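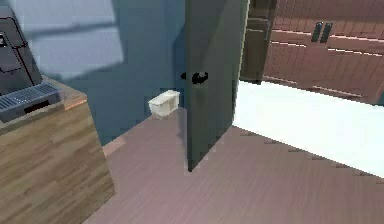
4.2 Redistribution of attendant tasks

The work of the pantry attendants at Walleck was organized before the trial as a single round, in which one person restocked the counter, cleared loose items, cleaned the coffee machine and reported faults. Under the Zasenness system the round was divided. The mobile unit was assigned transport and counter clearing, and the attendants kept machine cleaning, restocking of perishable goods and all contact with office staff. A third category of work, absent from the original job description, consisted of reviewing the unit's planned behavior in a simulated pantry before each change of route or task list. Views such as the one in Figure 1 were the main material for this review. Attendants judged them mostly on floor-level detail: the white container close to the wall beside the open door was discussed in several sessions as an item that a person steps past and a wheeled base has to plan for. Comments of this type made up a larger share of the session notes than comments on the coffee machine or the counter, although the counter was the location of most scheduled tasks.

The sample consisted of 36 attendants at 2 sites. Shift logs were collected on paper at the first site and through the Merkanura scheduling tool at the second. A total of 325 logs were complete enough to code. We coded each entry by type of activity, by who or what initiated it, and by whether it interrupted another activity. Entries describing review work were coded separately even when the attendant had filed them under cleaning, a common practice at the first site, where the paper form had no line for review.

Three changes are visible in the logs. First, walking between the storage room and the pantries fell at both sites. Second, interruptions rose. An attendant who had previously completed the round without a break was now called away to release a stopped unit, to move an object out of its path or to confirm that an unfamiliar object could be handled. Third, the order of work became less a matter of personal choice. Attendants had been free to begin with whichever pantry they preferred, and many had stable habits. The unit's schedule fixed the sequence for everyone, and the first pantry had to be ready when it arrived.

The confirmation requests deserve separate treatment. The task list distinguishes between items to be removed, items to be left and items to be referred to an attendant. Office staff leave personal belongings on the counter next to food and supplies, and the correct category depends on knowledge that is rarely written down. An egg may be someone's lunch or a leftover from the morning, and a magazine may belong to the room or to a visitor. Attendants resolved such cases quickly when standing in the pantry. When the same cases were put to them on screen, they asked for the time of day, the day of the week and the name of the department on that floor.

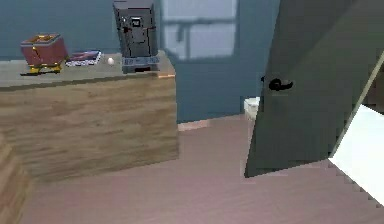
This contextual knowledge was in part transferred to the system through rules. By the end of the trial the rule list for the second site included separate entries for morning and afternoon, and one entry that applied only on Wednesday, when a standing meeting used the larger pantry. Attendants wrote the first versions of most rules in plain language, and an engineer entered them. No attendant had editing rights. In interviews, several described this arrangement as slow, and two stated that they had stopped proposing rules after earlier proposals received no reply.

Authorship of rules also affected how errors were assigned. When the unit removed an item that should have been left, the complaint from office staff went to the attendant on shift, as before the trial. The attendant could not correct the rule directly and in many cases could not see which rule had applied. Nguyen-Tran, the contractor employing the attendants, introduced a referral form for these cases in December. The form was used at the second site only.

Pay grades were not changed during the trial. Review sessions were scheduled within the normal shift, and the contractor paid attendants for 80 minutes of introductory training. Whether review work should count as a skilled task was raised by attendants at both sites and remained open when data collection ended. We return to this point in Section 5, together with the question of who maintains the simulated pantry after furniture or equipment in the real one has been moved.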